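3.2 Clearing and wiping the table

Once the meal was over, most of the 46 households in the Tidura study went about clearing the table in much the same order, and it is an order many readers will know from their own kitchens. Plates and glasses went first, then the bread and whatever was left in the serving bowls, and the cooking pot stayed where it was until the very end, lid on, while people sat and talked a little longer.
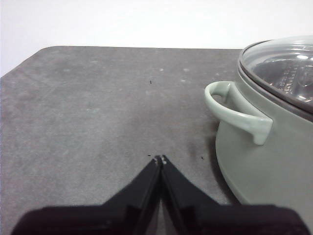
We had expected the wiping to begin as soon as the plates were gone, and in 23 homes it did, with the cloth traveling politely around the pot and leaving its corner for later (or, now and then, for the next morning). Védís Hauksdóttir, who coded the diaries, called this "wiping the easy half," and the name stayed with us through the whole of the analysis.

Crumbs and dried drops were mentioned far more often than anything larger. Of the 210 diary entries that spoke of a table not being quite clean, most concerned small specks noticed only when the light changed or when someone sat down again with a cup of coffee. Figure 3 shows a gray tabletop with a lidded green pot, small dark specks and a pair of whitish spots near the far edge.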